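Open Day at Dunden, August 2023

I finally made it to the Dunden open day, and I stayed way longer than planned! Younes Sqalli showed our group around the workshop – 34 of us squeezed into one room – and he let everybody ask whatever they wanted. Mostly we asked about dishes. Anas Alaoui ran the table demo and was very patient with me (I had a lot of questions about dropped plates).
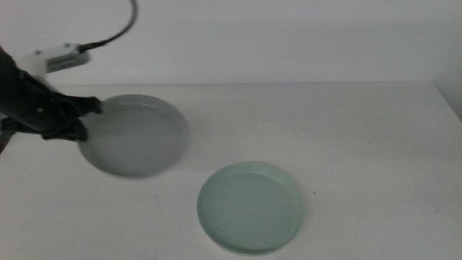
Gray plate up in the gripper, green one on the table.

The next open day is in October and I'm already bringing my sister.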